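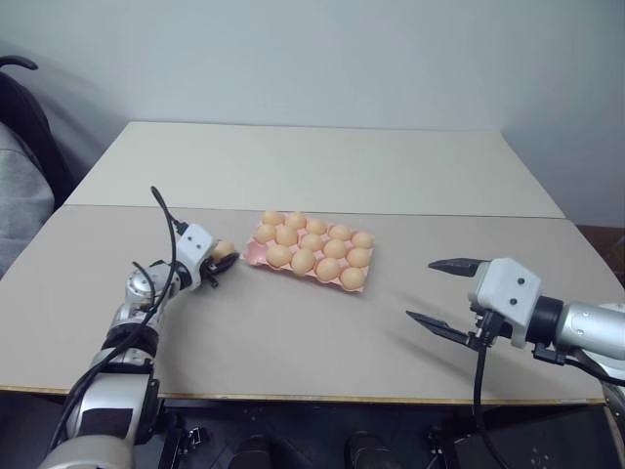
Papers > Housing and Construction > Section 4

4. Air leakage at handover and after the first heating season

4.1 Sample

The sample consists of 558 detached houses completed by two builders, Dresero and Peltstead, on adjoining tracts. All houses are slab-on-grade with vented attics. Each was tested with a blower door on the day of handover, with supply and exhaust registers left unsealed and the attic hatch closed. A subset of 80 houses was tested again after the first heating season. Owners were asked for access by letter; those who did not answer a second letter were dropped from the subset and replaced by the next house on the list with the same floor plan. 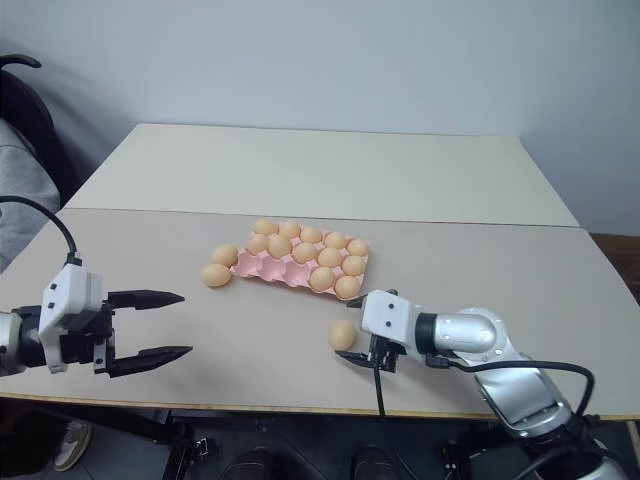

Leakage is expressed as air changes per hour at a pressure difference of 50 pascals. Volumes were taken from the permit drawings. Where a buyer had ordered an extended garage or a covered patio, the added space was left out of the volume. Garages were treated as outside the pressure boundary in all cases, including plans in which a bonus room sits over the garage.

4.2 Test procedure

Two crews carried out the tests, one employed by the builders and one by the contractor Asadi. To check agreement between crews, 30 houses were tested by both, with the second crew arriving before any further work was done on the house. Readings were taken under depressurization only. Tests were postponed when wind at the site gusted above the limit set in the protocol. The leakage-path form used by both crews was drawn up by Ciarán Keane and follows the order in which a house is walked, from entry door to attic.

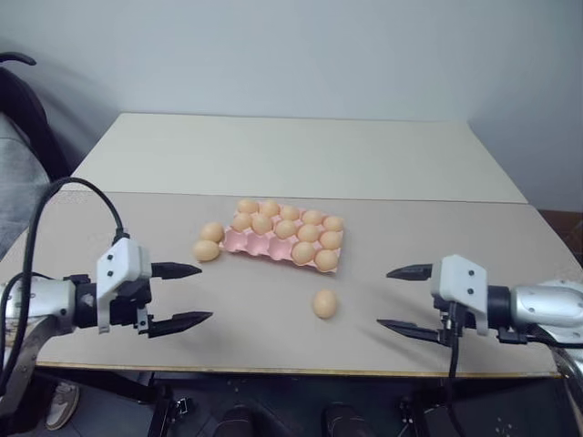
The form records leaks by location and does not rank them by size. A gap at a plumbing penetration and a poorly seated weatherstrip are therefore entered in the same way, and the location counts should not be read as shares of total leakage.

4.3 Results

Figure 3 plots the retest reading for each house in the subset against its handover reading. Most points lie above the line of equality. The increase is larger in two-story plans, and within these it is larger where the bonus room is present.

Figure 3. Retest leakage against handover leakage, by number of stories. The diagonal marks no change.

Attic hatches and the joint between garage ceiling and second floor were the locations most often added to the form at retest. Recessed lights were seldom added.

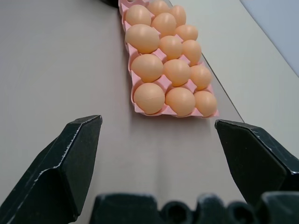
Floor plan explains more of the variation than builder does. With plan held fixed, the difference between Dresero and Peltstead houses falls within the disagreement observed between crews, and we do not interpret it further. The effect of the optional Skesusum sealing package is treated separately in Section 5.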